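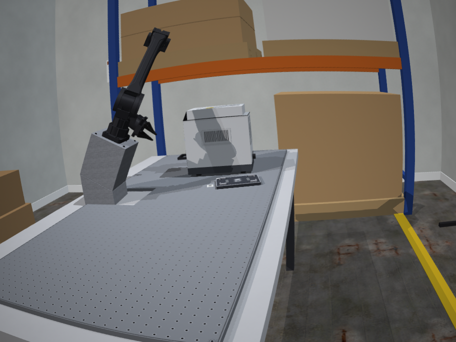 The simulated bench, with its black arm, white machine and storage rack. Gilatel trains its software in rooms like this one.

The arm had never touched a real workbench when it was given its first real job. Its practice had all been done in software, in rooms made up of benches, shelves, cardboard boxes and stained floors, and the test was to see how much of that practice would carry over.

The work was carried out at Gilatel, an automation company with a lab in Lultholm, under a project called Dirnness. The question behind it is an old one in robotics. Training a robot in simulation is cheap and fast, and a crash costs nothing. But a program that does well in a simulated room often does badly in a real one, where light falls differently and a part is never quite where the drawings say it is.

The usual answer is to vary everything. Developers change colors, lighting, textures and the position of objects at random, thousands of times, so that the program learns to ignore them. Gilatel had been doing this for years and found that it reached a limit. The arm became steady but slow. It left wide margins around anything it might hit, and in tight spaces it sometimes would not move at all.

Dirnness tried something narrower. The team kept the random changes for the walls, the floor and the storage rack, which the arm has no reason to touch. Around the bench they varied only things that could plausibly shift in a working shop, such as the angle of the pedestal, the place of a tray, or the direction of a shadow. The limits were set from measurements taken at Parsa, a parts supplier that let the team record how its own benches drifted out of line over a few months of normal use.

Shadows turned out to matter more than expected. In early runs, the program treated the edge of a dark shadow on the benchtop as if it were the edge of an object and steered around it. The perforated metal plate made the problem worse. Its rows of small holes gave the vision software a strong pattern to lock onto, and a shadow falling across the plate broke the pattern up. The team responded by adding more shadow to the training rooms, including broad bands cast across the far part of the bench, where the arm has to work.

In all, the team built 3133 versions of the room. The program trained on most of them, and 211 were held back for testing. Each test asked the arm to reach toward the tray area in front of the white machine, close its gripper on a small part, and set the part down on the plate without touching the machine.

On the rooms it had not seen, the new program finished the task in almost every case. The older one, trained with everything varied at once, failed far more often, mainly by stopping short. The new program was also quicker, with shorter paths between the pedestal and the tray.

The move to a real bench went less smoothly. The arm completed the task on most attempts, but it had trouble when the part was shiny, and it did poorly late in the afternoon, when low sun came in from the side. The training rooms had no windows. Two of the failures ended with the fingers pressing on the machine's front panel, hard enough to trip the force limit and shut the arm down.

The team says those results are good enough to keep going but not good enough for a shop floor. The next set of rooms will have windows and a wider range of metal finishes. It will also include people walking past, something the current simulator handles badly.

Parsa has agreed to host a longer trial once that work is done. It would use a single arm on a single bench, during the day shift, with an operator close by. Gilatel has not given a date. Its internal plan for Dirnness runs to 2036, and most of the later years are still blank.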